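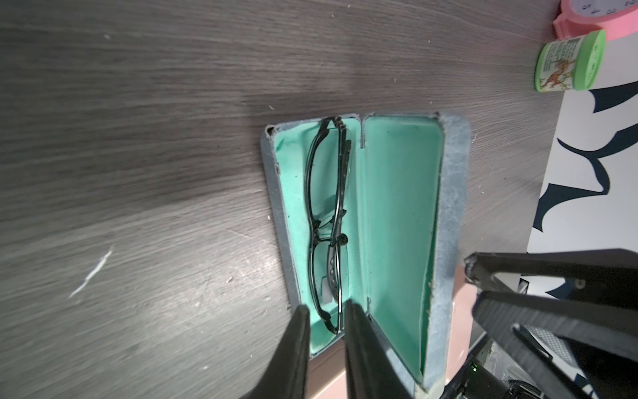 How to sort and clean old eyeglass cases

In my family the glasses never go away. When we moved from Gostville to Brotness I found them in every drawer, and most of the cases were worn at the rim. I now do this work every March, on a plain table near a window. It takes one afternoon.

What you need

A soft brush, for example an old toothbrush
Two microfiber cloths, one for lenses and one for cases
A bowl with 700 ml of lukewarm water and one drop of dish soap
Paper labels and a pencil

Step 1. Open everything

Put all the cases on the table and open each one. Leave the glasses inside for the moment. If you take them out first, you will forget which pair belongs to which case, and this I know from my own experience. Look for cases with two things in them, and for cases with something that is not glasses at all. Sunglasses stay with the other glasses until the end. 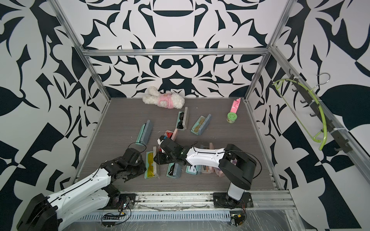

One reader wrote that she prefers to empty the cases first and take a photo of each pair, so that she can throw away the bad cases without thinking. I tried her way too. It is good if you have many cases of the same color, but for a small family it is slower.

Step 2. Clean the lining

Take out one pair and fold the arms. Brush the lining from the hinge to the rim, then turn the case over and tap it with your fingers. For stains use a damp cloth, never a wet one – the glue under the fabric does not like water. A frayed edge can be trimmed with small scissors. Let the case stand open for one hour.

Step 3. Wash the lenses

Dip the lenses in the bowl, move your fingertips over both sides and dry with the clean cloth. Do not use the cloth from step 2.

Step 4. Close and line up

Put the glasses back, close the lid and write the label. I set mine in a row with the long sides together, so they fit later in the drawer.
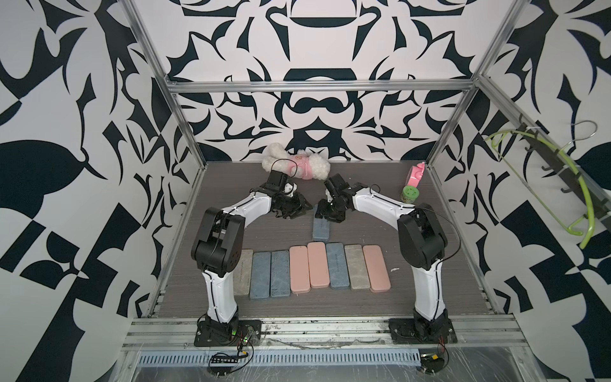

Long sides together: blue, pink and gray.

Step 5. Finish the table

Put the cases in the drawer before you wipe. Dust from old lining is very fine and goes into the grain of the table, so wipe along the grain and not across it.

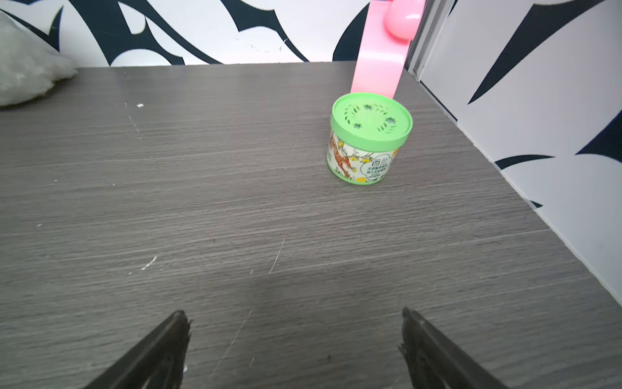 After the wiping, wait until the surface is dry before you put anything of fabric on it. The cloths can go in the washing machine, but without softener – it leaves a film on the lenses the next time you use them. The cases which are too broken I keep for screws and buttons.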